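3.2 Garment task

The student team chose hanging a garment as its capstone task, on the grounds that everyone in the lab could already do it. Tolentino and Jitaru logged 15 hours of teleoperated practice before September, most of it spent learning how many ways a sleeve can fold.

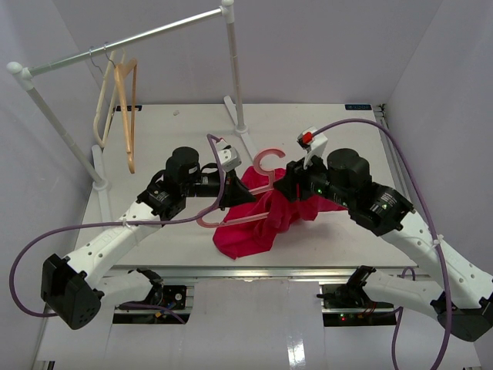 Figure 5. Both arms holding the pink hanger over the garment; clothes rack at upper left.

Each trial began with the cloth dropped in a heap near the centre of the table – a starting state the students reproduced with great fidelity. Operators rotated after 7 trials, a limit set by Negri once tempers had been characterised. Colour was not varied, and we make no claims about how the policy would behave with a grey cardigan.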